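4.2 Stemware and the question of what counts as full

Of the six categories of vessel in our household survey, the stemmed glass gave us the most trouble and, we admit, the most pleasure. Mugs behave. People fill a mug until it looks like a mug of something, and they stop within a finger's width of the same place whether the mug came from a grandmother or a gas station. Tumblers are nearly as well mannered. The stemmed glass invites opinions.

The survey collected 2,432 pours from 84 households, all made at home and all into the household's own glassware. Participants were told to pour "a normal amount" of a cold drink, a phrase we chose after long argument and have regretted ever since. One household telephoned to ask whether we meant normal for them or normal for company. We had no answer prepared. The instruction sheet was revised in August to read "the amount you would pour for yourself," which produced smaller pours on paper and, judging from the state of the pitchers when we collected them, nowhere else.

Fill height was recorded against the widest point of the bowl, following the practice of the earlier Rinora study. In a straight glass, height and volume travel together. In a wide, rounded bowl they part company early: the first layer of liquid in the lower curve looks like a generous serving and is a modest one, while a small rise near the widest point adds a great deal of drink and very little to the eye. Our participants underestimated their pours most badly in exactly this region. They were also most confident there. We report both findings together because they seem to enjoy each other's company.

Color complicates matters further. A pale drink in a clear bowl thins out toward the sides, where the glass curves away, and deepens toward the middle. Asked to mark the surface of the drink on an outline of the glass, participants tended to mark the edge of the strongest color and ignore the paler zone above it. With orange drinks the marks fell low. With red drinks they fell close to the true line. With water they fell wherever the participant happened to be looking, and two outlines came back with the line drawn on the stem.

Anything sitting above the liquid, such as crushed ice, foam or a sugared coating, made the marks less reliable again. Strictly speaking these are garnish and do not count toward volume. Our participants did not speak strictly. Several counted the ice as drink on the grounds that it would be drink eventually, a position we found difficult to fault and impossible to code. Figure 4 gives a view of the kind of bowl in which the disagreement was sharpest, with streaks and flecks of red and pink showing high in the glass and orange below.

The stem deserves a word, as it is the reason many households own these glasses and the reason they own fewer of them each year. It holds nothing. It raises the bowl to a height at which sleeves can reach it, and it occupies a full rack position in the dishwasher. Asked why they used stemware for everyday drinks, participants mostly said that it felt nicer, and in the Clevaveck sample a large minority said the tumblers were dirty. Both answers were coded as "preference." A later coder objected to this and was right, but by then the tables had been typeset.

We considered whether the effect might be one of price. It was not. Glasses from the Jandano range, sold singly and in boxes, were overfilled as readily as glasses described by their owners as "the good ones." Around a third of the good ones had been moved to a high shelf before our visit, and those pours were made into something else.

The practical advice that follows from all this is dull. A person who wants to pour the same amount twice should use a narrow glass, or the same glass. A person who wants to feel well served by a small amount should use a wide one and stop early, at the point where the sides begin to look steep. We make no recommendation between these two people, having at various stages of the project been both.

Figure 4. Stemmed glass with a wide, rounded bowl; the rim is out of view. 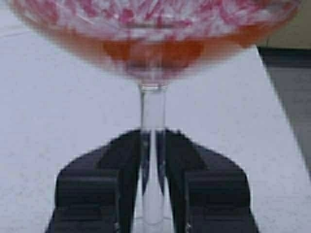
Mägi objects that we have the garnish problem backward. In a wide bowl the ice is what people pour to, and the drink is simply whatever fits underneath, so the outlines should have asked for the top of the ice first and the liquid second. The comment reached us after the last household had returned its sheets, and we have no data with which to argue.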